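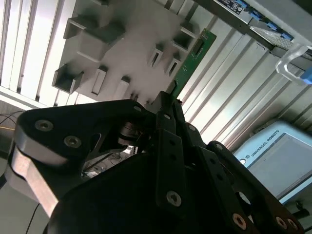 One man in Lambert told us he would never take his old computer to the dump, as his tax files were on it and he had forgotten the password. He had kept it in the basement since his last move. We heard some form of that answer so often that we changed the subject of our project to fit it.

Old Computers at Home: What Lambert Keeps and Why
Posted 13/09/2019 by the Zukunell student group

Our first plan was to find out how far people drive to get rid of electronics. The county drop-off is in Ceseck, 20 miles from Lambert, and it takes computers on Saturdays in theory, but the hours posted at the gate and the hours on the county page did not match when we checked. We expected distance to be the main problem. It is a problem, but it came second in our results.

How we did the survey

Lambert has about 3000 households. In August we mailed a one-page form to 1000 of them, picked from the public address list by taking every third address until we had enough. The form had six questions and a space for comments. We got 767 back, far more than we planned for, and typing them in took most of two weeks. The return envelope was already stamped, and that probably helped.

We left out tablets and phones. A few people wrote them in anyway and we did not count those. We also did not count computers that were in use, even if the owner called them old. The question was only about machines that had been put away.

There was one mistake on the form. Question 4 asked "Does it work?" and gave yes and no as choices. Many people wrote "don't know" beside it. We should have had a third box. For that question we have only used the comments and not the totals.

What people said

The most common reason for keeping a computer was the files on it. Some people wanted the files, mostly family photos. Others did not want them but were afraid of someone else getting them. Distance came next, and after that came people who had simply not gotten to it. A smaller group thought the machine might be worth money some day.

Hardly anyone knew that the drive can be taken out and kept while the rest is recycled. On most older desktops this is a short job with a screwdriver. The side panel comes off and the parts are easy to reach. Laptops vary a lot more, and on some of them we could not find the drive without looking up the manual.

Desktops were put away longer than laptops. People who had moved in the last few years were less likely to have one, and several wrote that moving was the only time they ever threw anything out.

What is in a desktop

A circuit board has copper in it and small amounts of gold, mostly on the connectors. Memory modules and expansion cards have gold-plated edges too. The case is usually steel and can go with ordinary scrap metal once it is empty. Older boards were put together with lead solder, so they should not go in the trash. The power supply should be left closed, as it can hold a charge after it is unplugged.
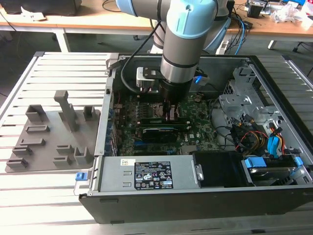
What it costs

We asked Gernex, the company that hauls for the county, for prices. They gave us one price for a truck that stays in Lambert for a day and another for a locked bin that stays for a month. The truck is cheaper. With the bin, someone has to watch what goes into it, and paint cans and batteries were the things they were most worried about. We did not get permission to print the prices – the town office has them.

What we suggest

The town should hold one collection day in Lambert each fall and mail the date with the water bill. There should be a table where people can have the drive removed and handed back to them before the machine goes on the truck. The mailing should say this in large type, because fear about files was the main thing stopping people. The hours at Ceseck should also be corrected, either at the gate or on the page.

We would like to repeat the survey after a collection day has been held, with question 4 fixed. The blank form is in the school library with the rest of our papers.

Contact: Zukunell student group, Room 9, main building
Copyright 2019 Zukunell. All rights reserved.
Back to top

Recent reports
Road Salt and the Ceseck Creek
Where the Lunch Trays Go
Reading the Water Bill
Bus Stops Without Shade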